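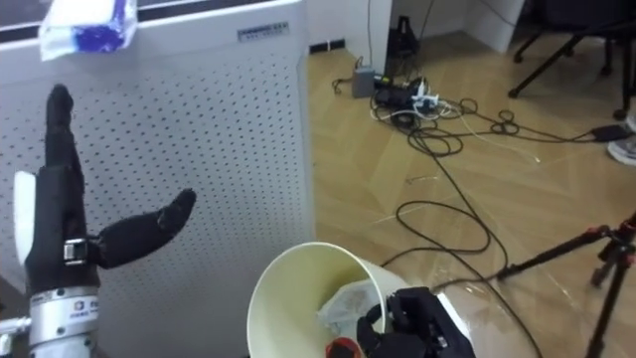 Fothergill Street Center Adds Air Purifiers, Moves Trash Pickup to Fridays

23 October 2026

The Fothergill Street Community Center has put air purifiers in its two ground-floor meeting rooms and changed the day its trash is collected, manager Kelly Catterall said.

The purifiers are tall white floor units with a perforated front. They were ordered in August after people using the rooms complained of dust from the roof repairs next door. The center paid for them out of its building fund.

Catterall asked groups to leave the units switched on when they go home and to keep chairs and coats away from the front panel. Filters will be checked by staff, and groups should not open the units themselves.

Trash from the meeting rooms will now go out on Fridays. Groups meeting that day are asked to empty the small bins into the large container by the side door before 5 p.m. Tissues, wrappers and other light waste can go in the small bins. Food should be taken straight outside.

Wayne Penrose, who runs the Friday sewing group, said the room had been easier to work in this month. "We were wiping the tables down twice a session before," he said. "Now it's once, at the end."

Room 201 upstairs does not have a purifier yet. Catterall said a decision on that room will be made when the roof work is finished. Bookings for all rooms are open as usual at the front desk.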